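Custódio Morais
Monday, December 12, 2022

I want to write a few posts about the dance evening at Kilmont on Saturday. I am not a critic, I only dance as a beginner, but I kept thinking about it on the bus.

2/ The company is called Vareck. Only six dancers, and the whole program is one piece of 50 minutes without pause. The title is "Serrano". I asked at the door what it means and I was told it is the street where the choreographer grew up.

3/ The first part is very slow. They walk, they lie down, they walk again. The man beside me looked at his phone two times. I also was a little impatient, I admit it.

4/ Then comes the duet on the floor. There is no music, you hear only the breathing and the hands on the boards. For me this was worth the ticket. I never saw a back move like this, one bone after the other.

5/ The hall has 700 seats and I think more than half were taken. For modern dance in our town this is a lot. In March the same hall was almost empty for a ballet.

6/ What I liked less: the spoken text. The dancers say sentences about rivers while they run, and from row M I understood maybe one word in four. Either give them microphones or leave the text out.

7/ The fast section near the end is the one everybody talks about now. All the dancers change direction together without looking at each other. How do they count this? My teacher says they listen to the feet.

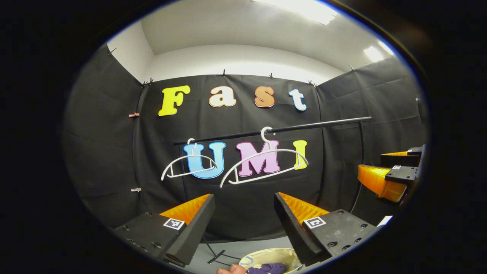

Ehsan Siddiqui: They don't count at all in that part. I went to the talk after the show and the one in gray said they follow whoever is in front, so it is different every night.

8/ Thank you Ehsan, I left before the talk and now I am sorry. This changes how I remember it.

9/ They dance it again at Kevmont after New Year. I will go, and I will sit closer.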